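The case for the open basket

Every March I clear out the shed, and every March I find the same thing at the bottom of the same tub: a lump of old wire, knotted so badly that I can't tell how many pieces are in it. I used to put the lid back on and deal with it the following year. I have stopped doing that, and I think most households should stop too.

My argument is a small one. Loose cable should be kept in shallow, open baskets, sorted by colour or by job, and the lidded tub should go out with the hard rubbish.

The lidded tub is what we were all told to buy. My neighbour Jouko Kokkonen owns 7 of them, stacked to the ceiling of his garage with labels facing out. The labels say things like "leads, misc." He bought a new phone charger last winter while standing a metre from a tub that held three of them. I don't blame him. Getting to the tub meant lifting down the two on top of it, and a charger at the servo costs less than a sore back.

A lid lets you put a thing away without deciding anything about it. You drop the wire in, press the corners down, and the bench is clear. The wire is still a mess and you still own it. With a basket you see the mess each time you walk past, and sooner or later you pick a bit out of it.

Philomena Ó Súilleabháin, who I worked with for years at a repair shop in Skercombe, disagreed with me on this. She wanted everything on hooks, each length coiled and tied. Her wall looked very good. It also took her half an hour at the end of every shift, and when she was off sick the rest of us hung nothing up. A system that only works for the tidiest person in the building isn't much use to the others.

Baskets ask less of people. You need a few of them in a row, and it helps if they are different colours, so that the tangle always goes in the same one and the sorted pieces go in the others.
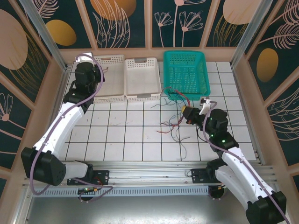

Holes in the sides and base are worth having as well. Dust and clipped bits of insulation fall through onto the bench, where they can be wiped up, and you can rinse the basket under the garden tap. Handles matter more than I expected. I take mine out to the back step, where the light is better, and do ten minutes of untangling with a cup of tea.

Work on a hard, pale surface if you have one. Thin black wire disappears on a dark bench. Start with the brightest strand, follow it by hand to its end, and don't pull. Red is usually the easiest to follow and grey the worst.

There are fair objections. Open baskets gather dust, and anyone with toddlers or a cat will want them up high. Mains leads with damaged insulation shouldn't be kept in any container, and should go to e-waste. I still keep one lidded tub myself, for the Christmas lights.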